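Liste | Archiv | Themen | Autoren | Anmelden

Betreff: Re: [Arbeit+Automation] Greifer am Handgelenk, was ändert sich für die Leute?
Von: Leilani Delacroix

Hallo zusammen,

ich antworte auf die Fragen aus dem Juli, weil wir bei Vedbridge inzwischen etwas weiter sind.

> Bei uns in der Konfektionierung soll demnächst ein Arm von
> Pettigrew Kosmetikartikel einräumen und Flächen aufräumen. Vorher
> sollen die Kolleginnen die Handgriffe mit Handgreifern vormachen.
> Mich interessiert weniger die Technik. Wer macht das, wie lange
> am Tag, und was steht danach in der Stellenbeschreibung? Und
> zählt das Vormachen als normale Arbeitszeit oder als Zusatz?

Zur Einordnung: Wir sind 17 Leute in der Musterabteilung. Wir bestücken Ausstellungstische, legen Ware aus und räumen sie wieder weg. Vier von uns machen seit dem Frühjahr die Aufnahmen für Sitside, so heißt das Projekt intern. Die anderen arbeiten wie vorher, haben aber teilweise deren Aufgaben übernommen.

Zur Arbeitszeit: Das Vormachen zählt voll. Es gab anfangs den Vorschlag, es als Leerlauftätigkeit zu führen, also immer dann, wenn gerade keine Ware kommt. Das haben wir abgelehnt. Man sitzt dabei konzentriert am Tisch und kann nicht nebenher ans Telefon. Jetzt sind es höchstens 90 Minuten am Stück, danach kommt eine andere Tätigkeit. Im Schichtplan hat es eine eigene Zeile.

Die Handgriffe selbst sind die alten. Ein Prospekt, eine Lidschattenpalette, ein Etui auf der Ablage vor dem Spiegel, so sieht der Arbeitsplatz auch ohne Projekt aus. Anders ist, dass man mit zwei Greifbacken statt mit zehn Fingern arbeitet. Flache Sachen wie Papier sind mühsam, runde Dosen gehen nach etwas Übung gut. Wer vorher schnell war, ist am Anfang genauso langsam wie alle anderen, und das hat zwei erfahrene Kolleginnen mehr geärgert, als die Projektleitung erwartet hatte.

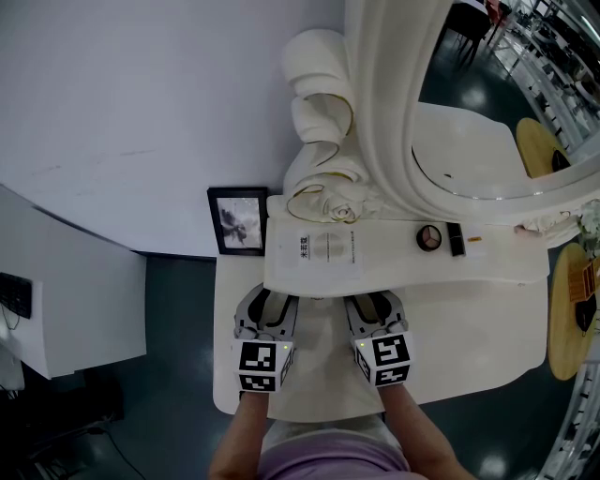
1. Was sich an der Arbeit geändert hat

Die Reihenfolge wird vorgegeben. Früher hat jede ihren Tisch so eingerichtet, wie es ihr passte. In den Aufnahmen gibt es eine Liste, und wenn etwas danebengeht, wird der Durchgang markiert und wiederholt. An einem normalen Vormittag schaffen wir 32 Durchgänge. Die Zahl steht an der Tafel, aber ohne Namen. Darauf haben wir bestanden.

Körperlich merkt man es in den Unterarmen und im Nacken. Die Greifer sind nicht schwer, man hält sie aber anders als Ware. Wir haben einen höhenverstellbaren Stuhl bekommen und warten noch auf einen zweiten. Die Tische bleiben, wie sie sind, weil der Arm später an denselben Möbeln arbeiten soll.

2. Stellenbeschreibung und Geld

Hier ist noch nicht alles geklärt. Die vier haben einen Zusatz im Vertrag, "Anleitung automatisierter Abläufe", mit einer kleinen Zulage. Befristet ist er bis zum Ende der Aufnahmen. Was danach kommt, steht nicht drin. Broltetti, die den Arm bei uns einrichten, sagen, es werde weiterhin jemand gebraucht, der nachräumt und Fehler korrigiert. Wie viele Stunden das sind, konnte uns bisher keiner sagen. Ich würde an eurer Stelle genau diese Frage vor dem Start schriftlich stellen.

3. Daten

Die Kamera läuft nur während der Durchgänge, Ton wird nicht gespeichert. Im Spiegel ist trotzdem manchmal ein Stück vom Raum zu sehen, darauf sind wir erst beim Durchsehen gekommen. Seitdem sagt man vor dem Start laut Bescheid, und wer nicht aufgenommen werden will, geht kurz auf die andere Seite. Schreibt so etwas gleich in die Vereinbarung. Bei uns steht es nur im Protokoll.

Eine Auswertung der Leistung einzelner Personen ist ausgeschlossen, auch nachträglich. Der Satz dazu ist kurz, ich kann ihn auf Anfrage schicken.

Noch offen ist bei uns, was mit den Aufnahmen passiert, wenn jemand die Firma verlässt. Hat das von euch schon jemand geregelt?

Grüße
Leilani

--
Leilani Delacroix
Musterabteilung, Vedbridge

3 Antworten | 17 Mal gelesen | Weiterleiten

Kontakt zur Listenverwaltung | Impressum | Nach oben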